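Preltora Gridsheet and Tabletop Recording Kit: four months in

Rating: three and a half out of five

I bought this in January, when my patience with masking tape ran out. We record demonstrations for a small arm, meaning a person steers it through a job again and again until there are enough goes to train a policy on, and for two years our work surface was a canteen table with crosses stuck on it. The crosses migrated. People put mugs on them. Chenxi Yuan, who has the misfortune of sharing the bench with me, once spent a whole afternoon on a model that had mainly learnt where the tape was peeling.

So, the kit. You get a white sheet printed with a grid, a plain pale backdrop that stands behind it, a bag of clips, and a year's licence for Prakora, the logging software. It's sold through Sallismont, who sent it rolled very tightly in a tube. The sheet wanted to go back in the tube. It spent its first week under a stack of catalogues and still curled at one corner for a while after that, like a cat that has been told to move.

What it's good at

Resetting. This is the dull half of the job and the half everyone underestimates when they draw up a schedule. You do a go, you put the thing back somewhere slightly different, you do another. With the grid you can call out a cell and put the object in it, and whoever is on the next shift can do the same without a diagram on the back of an envelope. Our resets used to drift towards the middle of the table, being the bit nearest the operator's free hand. Now we work from a shuffled list of cells, and the corners get their turn whether the operator likes it or not.

The backdrop is the other success. It is a blank pale thing and I have no strong feelings about it, and neither, as far as I can tell, does the model. Before we had it, the wrist camera took in a fair amount of corridor, including my coat.

What it's less good at

The clips are rubbish. I've gone back to tape, which I'm aware is funny.

The surface marks easily. Anything with a rough base will leave a scuff if you drag it, and a beginner on the controls drags everything. I've had decent results with a damp cloth and poor ones with the cleaner we use on the desks, so try a corner first.

Then there's Prakora. It does the basics: starts, stops, lets you mark a go as good, bad or "review", and saves the lot in a sensible folder. But the "bad" button sits right beside "stop", and for a fortnight we were binning perfectly decent work. Of 1607 goes recorded so far, 87 went into the wrong pile before one of us noticed, and I spent a long evening fishing them out. You can move the button. The setting is under "Appearance", where I'm sure somebody thought it would be obvious.

It also insists on a text label before every session, and won't remember the last one. I have now typed "mesh pot, single arm" more often than my own name.
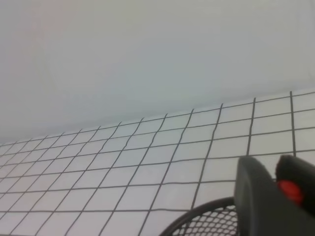

On pace: over 40 good goes in a morning is a comfortable rate for us, with breaks. A determined person could do more, but by lunchtime the determined person is getting sloppy, and sloppy goes teach sloppy habits. We swap operators at half past ten and again after lunch. Chenxi's goes are slow and beautifully tidy and mine are quick with a small wobble at the end, and the trained policy has picked up my wobble. I'm trying not to take it as a compliment.

One tip for anybody who does buy it. Don't set up only with the table looking its best. We do a batch under the overhead lights, a batch with the blinds open, and a batch after the sheet has been nudged out of square on purpose. The instructions tell you to line it up with the table edge and leave it alone, and if you obey them you'll get a policy that sulks the first time a cleaner leans on the bench.

Would I buy it again? The sheet and backdrop, yes. I'd skip the licence and write my own logger, having more or less done so already with the 17 little scripts I use to tidy up after theirs. Sallismont will sell you the sheet separately if you ring them. It isn't on the website.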